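Two Grippers, One Kitchen: A Day at the Nishimura Open House

Posted by Jonalyn Tan, Monday, September 26, 2022
Filed under: Visits, Grippers

The invitation promised "a hands-on morning with the next generation of end effectors", and I had ironed a shirt for it. The address was a block of flats. I rang the bell twice to make sure, and Precious Dumlao came down in slippers to let me in.

Nishimura has an ordinary office across town with a reception desk and a fish tank. The open day was held in the kitchen upstairs, because that is where the hand-held grippers get used, and Dumlao is firm that visitors should try them among real clutter. There were 18 of us on the list. We went in two at a time, and the rest waited in the corridor with the biscuits.

The comparison was between two sets of fingers on the same sort of body. Stedetti are the stiffer ones. Bakow are softer and, according to the sheet we were given, "forgiving", a word I have learned to distrust in a catalogue. You hold the tool, squeeze, and the camera sees what the jaws see. My partner for the session was Sebastián Henríquez, who fits packing lines for a living and had opinions before he had his coat off.

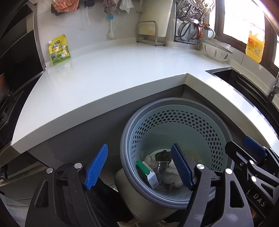
4 min read

Rubbish was the part I had been looking forward to least and ended up enjoying most. Sorting out a bin is a fair test of any hand. A small carton has flat sides and behaves itself. A clear plastic cup is awkward for the camera and easy to crush. Crumpled tissue has no shape at all, and you find out very quickly whether those ribs on the fingertip pads are doing anything.

On my turn, the Stedetti fingers took the carton first time and put a dent in the practice cup that stayed there for the rest of the morning. The Bakow pair lifted a cup without marking it, then dropped tissue three times running. Henríquez got the tissue out with either set, by going in at a slant and closing late, and was quite unbearable about it until lunch.

Reach was my main complaint. The jaws open nicely wide, which is lovely over a worktop and a nuisance inside anything round, where you spend your time steering the knuckles clear of the rim. I said so on the feedback card. Maricel Pangilinan, who looks after the hardware, read it in front of me and said everyone writes that.

She was more forthcoming on wear. Their logbook has one set of Stedetti pads at 2,384 grasps and a Bakow set at 2,518, both retired in April for the same fault, a split at the base of the pad. I asked which she would buy with her own money. She offered me another biscuit.

After lunch Precious Ignacio (two Preciouses in one firm, and yes, the post goes astray) showed us the replay software, called Under. It lays the recorded jaw width beneath the video so you can watch yourself dither. My attempt at the cup lasted longer than some films. You see the width go in, out, in, hold, out again, and then a sort of lunge. Henríquez's trace was a single clean dip, and he asked for a printout.

The controller came in for less praise. The trigger is fine but the record button sits just where a thumb rests, so a good half of my morning was saved as several very short recordings of me saying "is it on?" Ignacio says a guard is coming. I hope it comes before the next open day.

Would I go again? Yes, in a less formal shirt. If you are choosing between the two, take Stedetti for boxes and Bakow for anything you would be sorry to squash, and bring your own tissue to practise on. Booking is through the Nishimura office, and the bell for the flat is the second from the top.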